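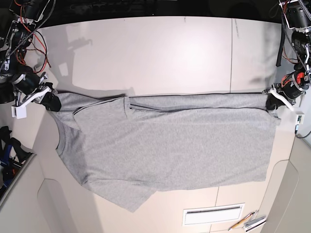 Page last changed: 12 February 2023

Visit to the Siregar garment sorting and folding rooms, Trandlow

We went to Trandlow in January for the winter visitors' day at Siregar, which takes in used and surplus clothing, checks it, folds it and sends it out in bundles. I had wanted to go for a while because our own clothing exchange has a folding problem. Shirts go on the shelf neat and come off it looking slept in.

The bus from Brasita takes 36 minutes and stops across the road from the gate. Parking is at the back, through the second entrance. The first entrance is for deliveries and they will turn you around. Visitors sign in at a window and get a paper badge. There were 12 in our group, and the tour lasted most of the morning.

Hanan Qudah led it. She has run the folding side for five years and before that worked in the laundry at a hotel. She talks quickly and does not mind being interrupted.

Intake comes first. Bags are opened on long benches and sorted by type: knits, wovens, denim, children's, and a bin for everything else. Pockets are emptied. Anything with a stain goes to a second bench to be looked at again under a stronger light. It was the noisiest room we saw, with carts going through all the time, and it was hard to hear the questions from the back of the group.

Folding is next door and much quieter. The tables have white tops, and Qudah said lint and loose threads show up well on them. We spent the longest time here, mostly on T-shirts. A plain T-shirt sounds like the easiest thing in the building. It is also the one new people get wrong most often, because knit fabric stretches when you pull it and then creeps back after you have let go.

The shirt used for most of the talk was a heather gray one with short sleeves and a ribbed collar. It was laid sideways on the table, neckline to the left and bottom hem to the right, and held at the two upper corners so the top edge stayed taut. A sleeve and shoulder were doubled over into a long strip along that edge. You could see the creases running side by side down the strip, with the body of the shirt still spread out below it.

Working with the shirt sideways was new to me. At our exchange everyone starts with the collar at the top. Qudah's method goes like this:

Lay the shirt sideways and smooth it from the middle outward.
Turn one side in, sleeve and all, in a straight strip from shoulder to hem.
Check that strip before touching anything else. If it is crooked, open it and start over.
Turn in the other side to match.
Bring the hem up to just short of the collar, then fold once more.

She wants the strip the same width at both ends. Most people make it wide at the shoulder and narrow at the hem, and the finished shirt comes out as a wedge. One wedge does no harm, but 17 in a stack will lean over.

We all had a turn with shirts from a practice bin. My first was poor and my third was acceptable. Pulling lightly at both ends of the strip helped more than pressing on it.

The last stop was bundling, where the folded stacks are tied with flat cotton tape and tagged by size. They used to use string, but it left marks on the top and bottom shirts.

Lunch was at the Kadano, a cafe two doors down. Soup and bread, cash only. The outbound bus was on time and the one home was late.

Bring a layer if you go, as the intake room has its big doors open for much of the morning. Siregar runs the next visitors' day in spring, and names can be left at the sign-in window.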